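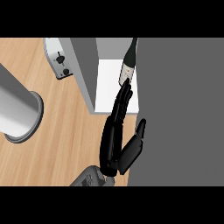

6 min read

Let them start in the simulated kitchen

I help run an after-school robotics club, and in February we stopped building wheeled buggies for a term and moved into a kitchen that doesn't exist. It has a wooden worktop, a toaster, an open compartment with a wine bottle in it, and one black hand with more joints than our whole box of old kit put together. The students' job was to get the hand to the bottle, take hold of it, lift it clear and put it down again without knocking it over. That was the entire brief, and it kept a room full of fourteen-year-olds busy until the summer.

I want to argue that this is one of the best ways into robotics a school can offer, and that we should stop treating simulation as the thing you do when there's no money for the real thing. I say that as someone who loves the real thing. I have solder burns. I have a drawer of dead servos that I can't bring myself to throw out (my wife has views on the drawer).

Think about what happens in a normal club session with hardware. You have two working machines if you're lucky. Four or five students crowd round each one, the most confident child takes the laptop, and everybody else holds a cable. Someone's battery is flat. Someone has put a gear on backwards. By the time the robot moves it's nearly time to stack the chairs, and the shy ones have learned how to watch. I ran sessions like that for years and thought they were great, and bits of them were!

In the simulated kitchen every student gets a hand. They can crash it into the worktop as hard as they like and press reset. One of our pairs, who called themselves Team Pedov for reasons I never got to the bottom of, kept a log of every attempt, and by the end of term they were up to 2,932. No teacher alive would let you drop a glass bottle that many times. I can't think of anything with moving parts that we could have afforded to let them use that often either.

And they learned so much from the dropping. The first week everyone did the same thing: point the fingers at the bottle and drive forward. It's what you'd do on a screen in a game. The fingers arrive bunched together, the bottle gets a poke, and over it goes. Then somebody notices that the thumb matters, that you want it well out to the side before you get anywhere near, so the bottle has somewhere to go between it and the fingers. I could have told them that in ten seconds. I'm very glad I didn't, as the cheer when the first pair worked it out could be heard in the car park.

After that the questions got better and better. How far up should you grip? What does the label end have to do with where the weight sits? Why does coming in at a slant work on one side and fail on the other, where there's a wall in the way? One girl spent a whole session with an empty squash bottle in her own hand and her eyes shut, saying out loud what each finger was doing. She then wrote it down in order and turned it into code. If you ask me what computing lessons ought to look like, it's that.

Now for the other side, which was put to me with some force by my friend Martti Pitkänen. Martti teaches design and technology, and he reckons a simulated bottle teaches you how a simulated bottle behaves. Real glass is slippery. Real motors get warm and sag. Real tables wobble when someone leans on them. He's seen students come out of a screen-based course full of beans and go to pieces the moment a wire comes loose. He also worries that schools will look at the price of the software, look at the price of a workshop, and shut the workshop.

He's right about the last bit and I'd fight it alongside him. A school that bought licences and sold its pillar drill would be making a terrible swap. And he's right that the physics in these programs is a tidied-up sort of physics. Our students found that out for themselves, as it happens. Jairo Montoya, who was in Year 10 then and argued with everything, discovered that if you moved the fingers fast enough you could get them a little way inside the glass before the program noticed. He was thrilled. He spent a fortnight using it to win. Then the others complained, and we had a brilliant, noisy hour about whether a grip that could never happen in a real kitchen should count. They voted that it shouldn't. They wrote a rule with a speed limit in it, and Jairo drafted the wording.

I'd put that hour up against anything in the textbook. They had met, at fourteen and fifteen, the question of how far to trust a model, and they'd met it because one of them had cheated and the rest were cross. You can't timetable that sort of thing. You can give it room to turn up.

So my answer to Martti is to do both, and to do them in this order. Let the students fail cheaply and privately for a term. Let them build up a feel for joints and angles and for what a thumb is for. Then bring out the machine. We did exactly this in the summer, with a second-hand three-fingered gripper called a Ballavo that cost us £195 and a lot of tea. The students walked up to it with plans. They knew what they wanted to try first and what they'd try if that failed. They were also properly rude about how few fingers it had.

It didn't go smoothly, I should say. We used a plastic bottle with sand in it, and on the first afternoon the thing slid out of the grip over and over. The code that had worked so well on screen needed taking apart. Someone suggested rubber bands round the fingertips, someone else suggested washing-up gloves, and the gloves won. There was a bit of sulking. But there were no passengers. Everyone in that room had driven a hand themselves, so everyone had an opinion on why this one was letting go, and the quiet ones had some of the best.

We had an end-of-term contest, which the students named the Plirnovent Cup (a word one of them made up and refused to explain). Each team got 100 tries in the kitchen, with the bottle nudged to a slightly different spot each time, and the winners managed 36 clean lifts. I've had parents look at that score and kindly say better luck next year. Better luck! Thirty-six times, code written by children found a bottle, closed a hand round it and set it back down. I was practically dancing.

If you run a club and you've been putting this off, I'd say pick one dull household object and one job to do with it. Leave the mazes and the football for later. A bottle on a shelf is plenty. Keep the sessions short enough that they go home wanting another go, and resist showing them the answer about the thumb. Ask for a written log from the start, too. We only made it compulsory after half-term, and I still wish I had the early pages from the other teams to put next to Team Pedov's.

We start again with a new group after Christmas. Martti is coming in for the first three sessions, and he's bringing his own bottle.

25 November 2018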